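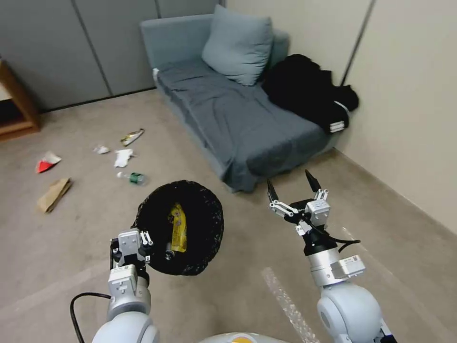

I had been trying to get Barbara Ziółkowski on the phone since January, and when she finally called me back it was a Sunday, I had flour up to my elbows, and she said, "Is this a bad time? I can call in another two months." So I put her on speaker and we talked for most of the afternoon. (The bread was fine. A bit flat.)

If you missed my post about it, Barbara is the director of Room 633, the short film that went around the community screenings this winter and had people talking in the parking lot until the lights were switched off. It runs 15 minutes. It's about women going back to work after having a baby and trying to find somewhere to pump milk, and I know that sounds like a pamphlet you'd pick up at the clinic! I thought so too. Then I saw it at Kahsay Hall with my sister, who has a four-month-old, and she gripped my wrist through the whole thing.

The room in the title is real. It was a supply closet on the sixth floor of the old Plonix building in Bellcombe, where Barbara worked on the phones for eight years before she ever picked up a camera.

"It had a mop sink and boxes of toner," she told me. "There was one chair, and the chair had a wheel missing, so you learned to sit on it a certain way. You went in, you wedged a box against the door, and you hoped. I was in there twice a day for five months. I know that closet better than I know my own kitchen."

I asked her when she first thought there might be a film in it, and she laughed at me.

"Never! I thought there was a complaint in it. I wrote the complaint. It was a very good complaint, it had headings." She sent it to her supervisor, who was nice about it and passed it along, and then the supervisor moved to a different department and that was the last she heard. A year after that Barbara left to look after her mother, and the complaint sat in a drawer. When she came across it again she was taking an evening class in screenwriting at the library in Histon, mostly, she says, to get out of the house on a weeknight. The teacher asked everyone to bring in something they'd written that wasn't a story. Other people brought letters. One man brought his wedding vows. Barbara brought her headings.

"I read it out loud and two women in the class started telling their own ones over the top of me. One had used her car, in winter, with a coat over the windshield. One had used the bathroom at a gas station across the road from her job, because the bathroom at her job had a gap in the door. And the men were very quiet. They weren't rude quiet. They were listening. One of them said, wait, how often do you have to do this? He had three children. He had no idea."

That man is in the film, more or less. He's the coworker, Dale, who knocks on the closet door because he needs toner. It's my favorite part and I told her so. He knocks, she says just a minute, he says no rush, and then he stands there. And stands there! You can hear him humming. The audience I was with started giggling and then it stopped being funny at all, because we'd been inside the closet with her for the two scenes before that and we knew exactly what she was looking at on the clock.

"People ask me if Dale is the villain," Barbara said. "Dale is not the villain. Dale wants toner. I was careful about that with the actor, because the first time he did it he came in a little bit menacing, and I said no, you're a sweet guy, you're thinking about your lunch. If he's a bad man then everybody in the audience can say, well, I'm not like him, and go home."

I wanted to know about the money, because I always want to know about the money. She didn't give me a total but she said she'd put in what she had saved for a new car, that a cousin had put in some more, and that nearly everyone who worked on it was paid in a small amount of cash and a large amount of soup. The closet was a set, built in a friend's garage in Bellcombe. The walls came off so the camera could get in close. Barbara wanted it exactly as narrow as the real one and the cinematographer begged her for another foot, and she wouldn't budge.

"He was so mad at me. He had the light in one place and his knee in the mop sink. But then he watched it back and he said okay, okay, I feel sick, you're right."

The whole thing took three years from the first draft to the first screening. I said that seemed like a long time for a film that's over before your popcorn is, and there was a bit of a silence and I thought I'd put my foot in it. But she was only moving the phone to her other ear.

"The script was long. It was a feature at one point. It had a husband, it had a mother-in-law, it had a court case! I don't know anything about court. I was writing the court case out of television. And my daughter read it, she was in high school then, and she said, Mom, I liked it when she was in the closet. So I cut everything that wasn't the closet or the desk." She still misses one of the cut scenes, a long argument on a bus, and says she may use it for something else.

Her daughter, the same one Barbara was pumping for in the real Room 633, has a credit on the film for sound. She recorded the pump. I hadn't thought about this until Barbara brought it up, but there's hardly any music, only that wheezing back and forth, and by the end you're listening for it to stop. They tried five different machines. The one they used was Barbara's old one, which she'd kept in the attic in a shoebox, and it still ran.

"She said, this is what I sounded like? And I said yes, sweetheart, that's your baby book."

I had to go and stir something at that point. (I didn't have to stir anything.)

We got onto the screenings, and whether she minds that most of them have been in church basements and union halls and, in one case, the break room of a tire warehouse. She doesn't mind one bit. She asked for it. Festivals said no for a while, and then a small one said yes and put her on at ten in the morning between two cartoons, and she drove home thinking that the people she made it for were all at work at ten in the morning. So she started calling workplaces herself. She has a speech for it, which she did for me at full speed, and I would have booked her on the spot.

After each showing she puts out chairs in a circle and asks one thing, which is where people went. It doesn't have to be for milk. "Where did you go? Everybody has a place they went. To cry, to take insulin, to pray, to call the school. A man told us he used to sit in the walk-in freezer after his wife died. It was the only door that closed all the way. You could have heard a pin drop, and then the woman next to him said, which freezer? They worked at the same company. She had been using it too."

I asked whether anything had changed anywhere because of the film, and she got cautious with me for the first time. She said she doesn't like to claim things. A few places have written to her. One sent a picture of a door with a new lock on it and no message at all, just the door, and she has it taped up over her desk. Another place told her they already had a lovely room and invited her to come and see, and she did, and it was lovely, with a lamp and a little fridge, and the women who worked there told her on the way out that it was booked for meetings most afternoons.

"So I wrote another letter with headings," she said.

My sister had given me a question to ask and I nearly forgot it. She wanted to know why we never see the baby. You hear about him, there's a photo on the desk that's turned a little too far for us to make out, and that's all. My sister was annoyed by this! She wanted the baby.

"Tell your sister I wanted the baby too," Barbara said. "I wanted him so badly in the edit. We shot him. He was beautiful, he slept the entire day, he was the most professional person there. But when you're at work you don't get to see him, do you? That's the whole day, not seeing him. So I thought, they can wait too."

I passed that on and my sister said "hm," and then an hour later she texted me to say fine.

Next up for Barbara is something longer, and no, it isn't the bus argument, or not yet. It's about women who clean offices at night, and she's been riding along on shifts to listen. She's got a notebook full of things people say to each other over a vacuum cleaner, most of it shouted. She won't be rushed on it. She also wants to do a version of Room 633 with Polish subtitles for her aunts, who have been told the plot over the phone and have strong opinions about Dale.

Before she hung up I asked if she'd ever gone back to the closet, the real one. She had, last fall. The sixth floor has been rented out to somebody else and the woman at the front desk let her go up when she explained. They've taken the sink out. It's where they keep the holiday decorations now, and the door has a lock, on the outside.

If your workplace, library or church would like to show the film, leave me a comment with the name of your town and I'll pass it along to her. She's doing the bookings herself, so give her a few days. She calls back, even if it takes her until you're in the middle of baking something.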